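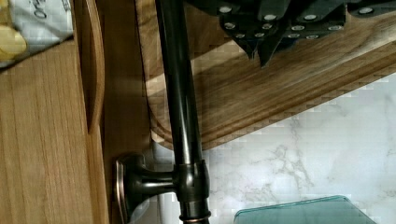 Küchenarmatur in dunkler Bronze mit seitlichem Hebel.

Tropfende Einhebelmischer: Kartusche wechseln

Tropft der Auslauf bei geschlossenem Hebel nach, ist in den meisten Fällen die Keramikkartusche verschlissen oder verkalkt. Der Austausch dauert bei gut zugänglicher Armatur fast 30 Minuten.

Benötigt werden eine passende Ersatzkartusche, ein Innensechskantschlüssel, ein verstellbarer Schlüssel mit glatten Backen, Armaturenfett und Essigreiniger. Bei beschichteten Oberflächen den Schlüssel mit Klebeband oder einem Lappen abpolstern – Kratzer in Bronze- und Schwarztönen lassen sich nicht auspolieren.

Ausbau

Beide Eckventile unter der Spüle schließen und den Hebel öffnen, bis kein Wasser mehr nachläuft. Ablauf mit dem Stopfen verschließen. Die Abdeckkappe am Hebel mit einem Kunststoffkeil abheben, die Madenschraube lösen und den Hebel abziehen. Anschließend die Zierhülse von Hand abschrauben. Der darunterliegende Überwurfring wird gegen den Uhrzeigersinn gelöst. Sitzt er fest, einen mit Essigreiniger getränkten Lappen auflegen und kurz einwirken lassen. Auf beschichteten Teilen nur Wasser und Spülmittel verwenden.

Kartusche senkrecht herausziehen und die Lage der 2 Fixierstifte notieren. Durchmesser mit dem Messschieber prüfen. Bei Armaturen von Tronix steht die Teilenummer auf der Unterseite der Kartusche, bei der Serie Pleltora im Montageblatt.

Einbau

Kalkreste aus dem Sitz entfernen, Dichtflächen trockenwischen. O-Ringe dünn fetten, die Dichtungen an der Unterseite bleiben fettfrei. Kartusche einsetzen, bis die Stifte einrasten. Überwurfring handfest anziehen und mit dem Schlüssel leicht nachziehen, bei Herstellerangabe mit 6 Nm. Zierhülse, Hebel und Kappe montieren.

Eckventile langsam öffnen, Kalt- und Warmwasser getrennt prüfen. Tritt Wasser unter der Hülse aus, Ring nachziehen – tropft weiterhin der Auslauf, Sitz und Dichtungen erneut kontrollieren.

Diese Website verwendet Cookies. Mit der weiteren Nutzung stimmen Sie dem zu. Einstellungen | Akzeptieren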